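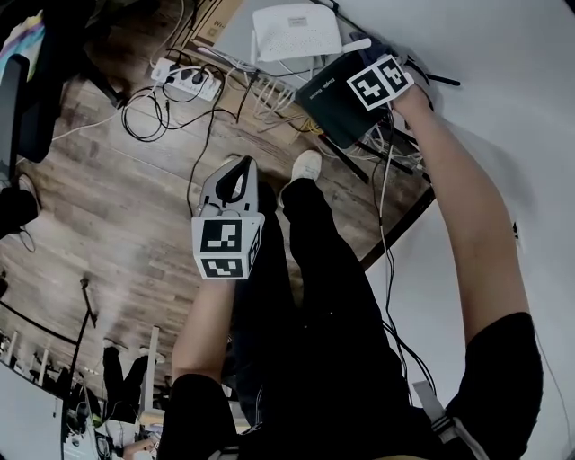 3.2 Router placement and cabling

Figure 2. Two routers near floor level, with power strip and network cables.

Placement was recorded in 30 homes. In the home in Figure 2, a white router rests on a cardboard box and the power strip lies on the plank floor - black cables loop out from it. We coded such cases as "floor, unmanaged" (8 homes).

Home | Methods | Data | Contact
Related items
Naseri, A. Cable clutter in rented homes
The Flarndale household survey
© Dewan 2026. Back to top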